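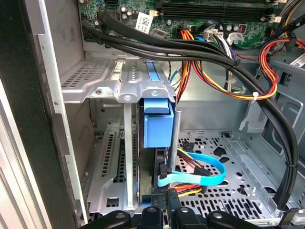

The tower with the side off.

The woman from the second floor carried it down in a laundry bag and set it on my bench. It had belonged to her brother. She wanted the pictures off it, and she wanted to know if it could be done by June, when the family would all be in Duremley for the wedding.

I told her June was fine. It was still April.

I took the side panel off after she left. People think the inside of a computer will be neat, like a watch. His was full of cables. The black ones went across the middle in a thick bundle and turned down, and the red, orange and yellow power wires looped along under them. Somebody had put a white zip tie on part of it and then, I guess, lost interest.

I had worked on machines like it at Oltard for nine years, before they closed the repair counter. We were supposed to cut the ties, do the job and put new ties on. Most of us left them alone if we could reach around. I reached around.

The drive came out fine. I hooked it up to my own machine and let it copy while I ate a sandwich. There were 2,972 files in the main folder. Most were pictures of a gray dog. The dog in a truck, the dog by a lake, the dog asleep on a green blanket. In 341 of them there was also a person, and it was usually only a hand or a boot.

I looked for one of his face. I don't normally look through people's things, but she would ask. It took me until ten that night. He was in a store window, holding the camera up, with the dog next to him. You could make out his chin and one ear.

She came back at the end of the week. I had put everything on a small drive and written "pictures" on a piece of tape. I showed her the one in the window first.

"That's his coat," she said.

She looked at it for a while, then asked what she owed me. I said forty. She gave me two twenties and asked if I wanted the computer for parts.

I said I could use the memory. But I put the panel back on with all four screws and slid it under the bench — it's still there, behind the box of keyboards.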